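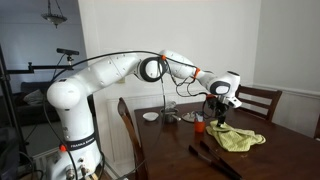
**The cable run comes first**

Most of the faults logged on the Fledine cell last winter had nothing to do with the controller. They came from the cables. The cell stands in a dining room in Lenz and handles household cloth on an ordinary wooden table. Its seven-jointed arm was commissioned in January by Prininach, who still look after it.

The first rule of the upkeep sheet is that no cable on the arm may be straight. A lead pulled tight between two joints will pass every check in the rest position and then drag at its plug when the elbow folds. The leads to the gripper are therefore run along the outside of the arm and held by orange clips, one near the elbow and one further down the forearm. Between the clips they hang in loops.

Setting the loops is slow work. The technician loosens both clips, moves the arm by hand to the furthest point of its reach, and lets the bundle find its own length. The clips are then closed and the arm is brought back over the table in small steps. Any loop that touches the table top at the lowest working height is shortened. The wrist is turned to its stop in each direction before the job is signed off, as a bundle that looks generous with the wrist centred can wind up and go tight well before the stop.

The connectors at the base get less attention than they should. The sheet asks for each plug to be pushed home by hand and its lead tugged lightly, with the power off. If a lead has to be changed, the old one stays in place until the new one has been laid beside it and compared for length.

The gripper is the part that wears. Its fingers are carried on black plates and linkages with a good many fasteners, and cloth is less kind to these than a hard object would be. Fibres collect around the pivots. A finger with lint behind it will close a little short, and the first sign is usually a missed hem. The plates are brushed out after each session and the fasteners checked with a driver – checked, not tightened as a matter of habit. A pivot bolt that has been nipped up too often makes the finger stiff and gives the same fault as the lint. 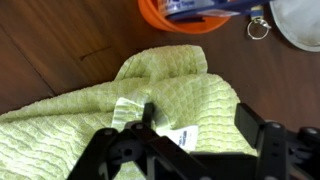
How often should the gripper be taken fully apart? Every 2,000 grips on this cell, or sooner if either finger can be felt to stick when it is moved by hand. The full strip takes up to 2 hours, most of it spent cleaning.

After a strip the finger gap has to be set again. Prininach do this with a folded piece of the same cloth the cell works on, closing the fingers until the fold is held but can still be drawn out by hand. The value is written on the sheet beside the old one. A large change between the two usually means a washer has been left out.

The depth sensor sits apart from the arm, on a black boom fixed to an upright stand. It is the easiest item in the cell to knock and the hardest to put back. Its position is measured again whenever the stand has been moved, for however short a time. The arm touches a set of marks on the table, the sensor reads the same marks, and the two sets of figures are compared. At Lenz the boom is kept 700 mm clear of the nearest point the shoulder can reach.

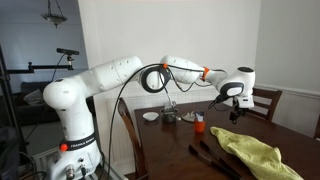 Leszek Urbańczyk, writing in after our first note on the cell, thinks the order is wrong: he would fix the sensor first and dress the cables last, on the grounds that a cable can be moved without upsetting anything else, while a shifted stand spoils a morning's measurements.

There is something in it. The Prininach sheet puts cables first because the person dressing them has to walk round the arm several times, and the stand is in the way. With the stand bolted down, his order would do as well. In a room where the floor has to be left as it was found, bolting was not an option.

The tableware has its own line on the sheet. Bowl, saucepan, plate and cup go back to the far side of the table before a run, and the space in front is kept for the cloth. Their places are checked against a paper plan, drawn to scale by Lornadari and kept with the spares.
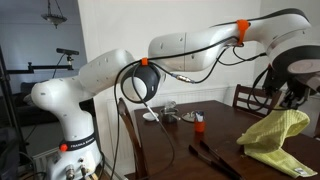
Vol. 7, No. 2

Spares for the cell fit in one box: clips, finger plates, pivot bolts, washers, and one full set of gripper leads already cut to length. The leads are the item most often used. Each is tagged at both ends, and the tag is moved to the new lead when one is changed.

The sheet itself was last revised on 17 June 2018. The new version moves the wrist check ahead of the sensor check and adds a line for the inline connector under the forearm, which is to be opened, wiped and closed again whenever the clips are off.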